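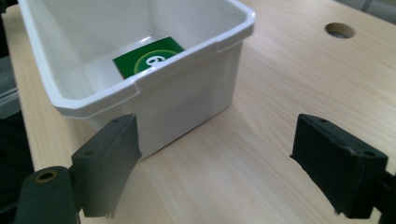
Why did the second batch of wheat starch paste thin out before it reached the brush?
The paste was held at too high a heat after it had already thickened, and the stirring carried on well past the point at which it should have been left to cool.

Filed under: Workshop Notebook / Paper and Binding

October 3, 2021

Entry by Amirhossein Ebrahimi. Work on the Holovko ledgers, continued.

The first batch of paste, made to the usual proportions, was satisfactory and was used for the spine linings on ledgers one and two. The second was made by the same method but left on the ring while the linings were being cut. On straining it ran through the sieve with almost no pressure. A test strip of the thin Japanese paper was laid down with it and lifted at one corner after pressing. The batch was discarded and a third made, which was cooled in the covered pan and strained twice. It held.

Colleagues are asked to take the pan off the ring before starting any other task. The instruction card on the cupboard door gives the cooking time but says nothing about what to do afterwards, and it should be amended.

Condition of the ledgers

The set consists of six volumes in half leather with marbled paper sides. The leather is powdery along the joints on all of them and has gone entirely at the head of volume four. The text paper is a sound rag stock throughout, apart from the index gathering in volume five, which is a later and poorer paper, brown at the edges and brittle where it has been folded. The leaves were checked and numbered in soft pencil at the lower outer corner. Volume one has 1,059 entries in the original clerk's hand and volume two has 1,452. The two totals agree with the list supplied by the Namavska archive. The remaining volumes have not yet been compared with the list.

There is old animal glue on the spines of all six. It came away from volumes one and two under a poultice without difficulty. Volume three is resisting. A second poultice was applied after lunch and covered with polyester film, and the softened glue was taken off with a bone folder as far as the third sewing support. Below that the glue is darker and appears to belong to an earlier repair. It has been left until Brunello Ferri has looked at it.

Sewing

Volume one is sewn on five tapes and the original thread is good. It will be kept. Volume two had broken at the kettle stitch at the tail, and the last eleven gatherings were loose in the cover when it arrived. These have been guarded and resewn through the old holes with 18/3 linen thread, waxed lightly. The new sewing is a little fuller at the spine than the old, and the swell was reduced by knocking down between boards before the linings went on. Some swell remains. It is acceptable for a volume of this thickness, but a finer thread ought to be tried on volume three if resewing is needed there.

Two tapes on volume two were replaced. The others were only dirty.

Pressing and drying

Both lined spines were left under light weight between blotters. The blotters were changed after half an hour and again after two hours. Relative humidity on the bench was 43 per cent at the first change, and the reading was not taken at the second — an omission on my part. The north end of the workshop remains colder than the rest, and work left there overnight takes longer to dry than the job sheets allow for. The estimate given to Namavska assumed one night under weight for each volume. Two would be safer.

Materials

The roll of aerocotton is nearly finished. Brovitis has been asked for a price on the same weight, together with a sample of their heavier cloth for the large maps due in January. Their last delivery of millboard was slightly warped across the grain, and the three worst boards have been set aside for press work. The remainder has flattened well enough to use.

The dyed calf for the rebacks has come. The colour is redder than the sample and will need toning. A trial on an offcut with two thin washes of brown brought it close to volume one, which has faded most, but volumes three and six are darker and a single tone will not serve for the whole set. I would suggest toning each piece to its own volume and keeping a note of the number of washes.

Points for B. Ferri

Volume three, lower spine: please advise whether the dark glue should be removed or left in place.

Volume four, head: the leather is lost and the headband with it. A scrap of the original headband survives inside the tail, two colours, blue and undyed. It has been put in a labelled envelope inside the front board.

Volume five, index: I propose to repair the folds only and to leave the edges alone. The Anent guidelines that we follow for account books would allow lining the whole gathering, but the ink is iron gall and has not been tested, and I would prefer to keep moisture away from it for the present.

Note added by B. Ferri: Agreed on volume five. Leave the dark glue on three until I have tried a small area with a drier poultice. Please take the humidity reading at every change of blotter.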